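# The Thin Gray Line

Grout accounts for a small share of the surface of a tiled room and most of its maintenance. A ceramic tile fired at a high temperature takes in very little water over its life. The joint beside it is a different material with a different structure, and for most of the last century it was specified last, often on the day of the work, by whoever was holding the bucket.

Soltar, a materials laboratory that tests finishes for building owners, spent two winters looking at joints in commercial kitchens, locker rooms and apartment bathrooms. The study covered 123 rooms. In 53 of them the tile was in sound condition and the grout had been repaired at least once. The most common repair was a skim of new cement grout over old, a method that every manual advises against and that rarely lasts, as the new layer is too thin to cure properly and has little to hold on to.

Cement grout is a mix of portland cement, fine sand, pigment and, in most current products, a powdered polymer. Water starts the reaction and then has to leave or be bound up in the cured paste. Whatever excess the installer adds to make the mix easier to spread leaves behind a network of fine pores. Those pores draw in mop water, soap and dissolved minerals. A joint mixed too wet can look identical to a good one on the first day and be several shades lighter a month later.

Color is where most complaints begin. Pale grout was the default in housing for decades, on the theory that it made small rooms look larger. It also shows every stain. Dark grout hides soil but shows efflorescence, the white bloom of salts carried to the surface as water evaporates. Pigment makes the problem more visible without causing it. Installers who work with charcoal and black are usually told to keep the sponge nearly dry, to change the rinse water often and to leave the haze for a second pass with a cloth. 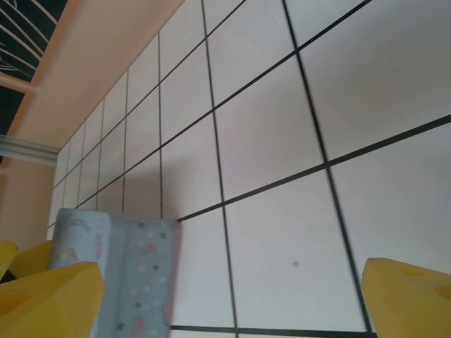
*Large square tile in matte white with narrow, near-black joints.*

Joint width has been shrinking along with tolerances. Older wall tile varied enough from piece to piece that a wide joint was needed to absorb the difference. Tile that has been ground to size after firing can be set much closer, and the market has followed. The limit is no longer the tile. It is the wall behind it — a surface that bows a little across its height will put lips between neighboring tiles, and a narrow joint gives the setter nowhere to lose them.

Sand sets another boundary. Sanded grout resists shrinkage but will not pack into a very fine gap, and the grains can scratch a soft glaze. Unsanded grout fills the gap and shrinks more as it cures. Mladenović, a tile contractor with crews in three states, now stocks a single fine-aggregate product for both jobs and reports fewer callbacks, although it costs 40 percent more by the bag.

Epoxy is the usual answer where hygiene rules are strict. It is close to waterproof, holds its color and shrugs off most kitchen acids. It also stiffens quickly, sticks to everything and has to be cleaned off the tile face within a short working window. Crews used to cement often leave a film that can only be removed with solvent. Celtwood, which manages rental buildings, switched its showers to epoxy and then switched half of them back after the cost of training was added in.

Corners are a separate matter. Two walls move independently as a building warms, cools and settles, and rigid grout in the angle between them will crack. The standard detail calls for a flexible sealant matched to the grout color. In the Soltar rooms this was the single most frequent omission, and more than half of the cracked joints were at a change of plane.

Kustach, a small manufacturer of pigments, is working on a test card that would let a site supervisor compare cured grout against a reference before the crew leaves. Field trials are due to start in November, in occupied buildings, with the cards read again after a full heating season.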